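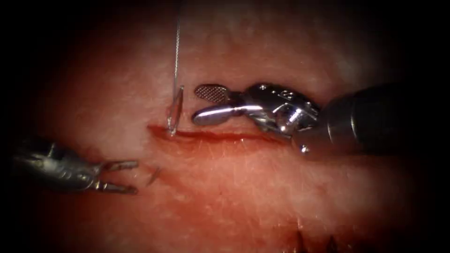 The short cut and the long thread

We use cookies to improve your reading experience. By continuing to use this site you accept our cookie policy. Accept / Manage settings

A straight cut closed with a curved needle and a length of thread is among the plainer jobs in surgery. It can be described in a few lines: in through one side, out through the other, pull, knot, trim. Most of the difficulty lies in what those lines leave out, chiefly the angle of the needle, the handling of the slack and the behaviour of a wet thread that has already been tied once.

The Lunduten course on closing wounds gives the subject a full week. Its handbook, revised in June 2019, runs to 28 pages and is almost entirely about thread. Knots come late. The opening chapters deal with where the free end is, where it will be after the next movement, and how to stop it getting to the wrong place in between.

Reading the cut

A narrow incision with its edges lying close together looks half closed already, and beginners tend to treat it as such. They take shallow bites, near the edge, and the thread later pulls through. The usual teaching is to go in at the same distance from the cut on both sides and to the same depth, so that the two edges rise together and meet squarely. If one side is taken deeper than the other, a step forms along the line. It can be felt with a fingertip before it can be seen.

Surface matters too. Skin that carries short hairs will pass them to the thread, and coarser hairs near the line can be caught under a knot. They are best moved aside before the first bite. Blood along the lower lip of a cut spreads into the surface texture and hides the true edge, so the lip is wiped or dabbed, and the needle is placed by the edge itself. A red smear is a poor guide to where the cut stops.

Light is the other half of reading. A single bright source flattens the middle of the work and leaves the surroundings dark. The eye adapts to the bright part, and anything lying in the shadow, including a dropped end, is effectively lost until it is pulled back into view.

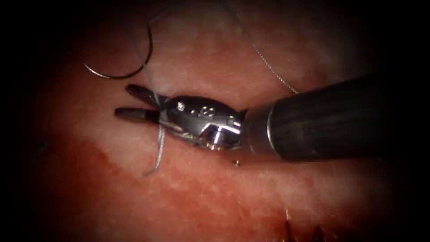 What the jaws hold

Jaws that grip a needle and jaws that grip tissue are made differently. A needle needs a hard, patterned face that stops it turning. Tissue needs a gentler hold, and as little of it as will do the work. Using the first kind on an edge leaves a mark, and using the second kind on a needle lets it roll.

The other matter is the base of the jaws. Thread finds its way there readily. Once a strand lies between the two fingers where they meet the wrist, closing the jaws can nip it, and a nipped thread may be weakened without looking any different. The Lunduten handbook asks for the base to be checked before every throw, and for any scrap to be taken away at once. It is a tedious rule. It is also the one most often marked against trainees, according to the assessment sheets kept at Weldu, where the practical days are held each September.

Needle and thread

A curved needle wants to travel along its own curve. Pushing it straight widens the hole and may bend the needle. It is held back from the point, turned through the tissue by rotating the grip, and let go only when enough of the tip shows on the far side to be taken securely.

Where the needle is held along its length decides how much control there is over the point. A grip towards the thread end gives a longer reach and a weaker push. A grip nearer the middle is stiffer but leaves less needle to come through. Course notes put the change from one to the other down to the toughness of the tissue, and leave the rest to practice.

Thread is ordered at Weldu from two suppliers, Bimen and Edel. The Bimen reel, listed as 3632, is slightly stiffer and keeps a loop open for longer. The Edel thread lies flatter and knots down smaller, though it clings when wet. Neither is preferred for all work. Trainees begin with the stiffer one, cut to 100 mm for a single knotted stitch, and change over on the second day.

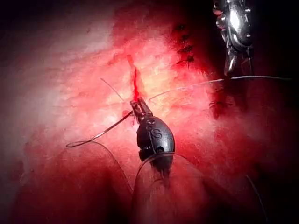

Managing the slack

Loose thread takes up more room than its length suggests. From the needle it may swing out in a wide arc, cross the cut and come back on the far side of a second instrument. Each crossing is a chance for a tangle. The practice taught is to keep the long strand on one side and the short tail on the other, with the cut between them, and to draw the thread through in one steady pull until only the tail is left.

Old fragments should be cleared before this is attempted. A trimmed end lying on a pale surface looks much like a live one, and time is wasted picking up a piece that leads nowhere.

The first throw lays the thread flat and brings the edges together. The second, made in the opposite direction, locks it. For ordinary practice stitches the handbook allows 2 throws before inspection, with more to be added according to the thread. Tension is set on the first and should not be increased on the second – a common fault, and visible afterwards as puckering on either side of the knot.

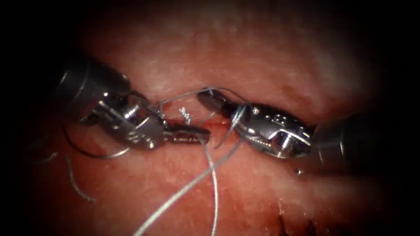
Jaws facing each other over the incision line, with suture thread draped between them.

Passing the end from one side to the other is practised separately, without tying. The receiving jaws should be in place and steady before the holding jaws open. If both move together the end is dropped, and the search for it usually disturbs the loop as well. At Weldu the exercise is repeated until the loop keeps its shape throughout, then again with the Edel thread, which is less forgiving.

Tails are trimmed last. Too short, and the knot may slip. Too long, and the ends lie across the place where the next needle has to go in. The length is set by the thread in use and is printed on the inside cover of the handbook, beside the space for the trainee's own notes.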